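Pindholm halts hand-held gripper sessions after pad covering fault

21 Apr 2023

Pindholm has suspended recording with its hand-held grippers at the Havden site while it replaces the coverings on the finger pads. The suspension applies to 18 grippers of the same design. Work on other equipment at the site continues.

The fault was reported during a tabletop handling task. An operator noted that the right-hand gripper did not let go of a fabric item when the jaw was opened. The item stayed attached to one pad and was dragged toward the edge of the table. The operator stopped, set the tool down and unhooked the item by hand. No injury was reported and no equipment was lost.

An inspection at the end of the shift traced the problem to loose fibers at the corner of the pad covering. The fibers had caught in the knit. Fifteen of the 18 grippers were found to have wear at one or both pads. The remaining three had been fitted with new coverings shortly before and were in good order.

The task in question uses small, light objects and a compartment tray. The operator works with one gripper in each hand, and both are cabled. The items differ in stiffness, and this matters for the fault: a molded item slides off a worn pad, and a knitted one may not.
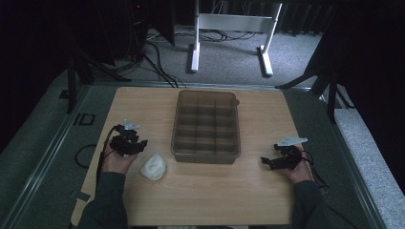 Cables and the risk of a pull

Pindholm's report treats the cables as a separate safety matter. A gripper that stays attached to an object tends to make the operator pull back, and a sudden pull can put load on the cable and its connector. It can also bring a loop of cable across the work area or under the operator's feet. No cable was damaged in this case, but the report recommends strain relief at the table edge and a fixed route to the floor. Loops on the platform are to be cleared before each session.

The report also found that the existing check would not have caught the fault. Operators were asked to open and close each jaw before starting and to confirm that the position reading followed. All 18 grippers passed that check on the day. The jaw mechanism was working as designed, and the reading was correct. Nothing in the procedure called for a look at the pad surface.

Recordings are affected to a limited extent. A reading of "open" was logged as a release, although the object was still attached to the pad. Pindholm has marked 24 recordings for review. Those in which the object did not leave the pad at the logged time will be withdrawn from the training set. The others will be kept with a note on pad condition.

Quinlan, which supplies the pad material, has been asked for a covering with a bonded edge. The present covering is cut to size and glued on the face only, which leaves the cut edge open to wear against the tabletop. Most of the wear was found at the corners, where the pad touches down first when a flat item is picked up. Knitted and looped fabrics have been taken off the task list until the new covering has been tested.
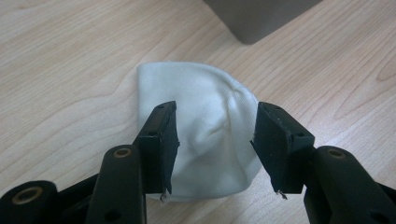

White knit fabric between the finger pads. Frayed material is visible at the lower corners of the pads.

A revised check takes effect when sessions resume. Each pad is to be wiped, looked at under a lamp and drawn once across a knit test cloth. A pad that catches is to be replaced before use, and trimming the fibers is not accepted as a repair. The service interval for pad coverings has been set at 19 sessions. There was no fixed interval before.

Grurnham, which runs grippers of the same type, has been informed and is carrying out its own inspection. Pindholm expects the new coverings to be fitted at Havden by July.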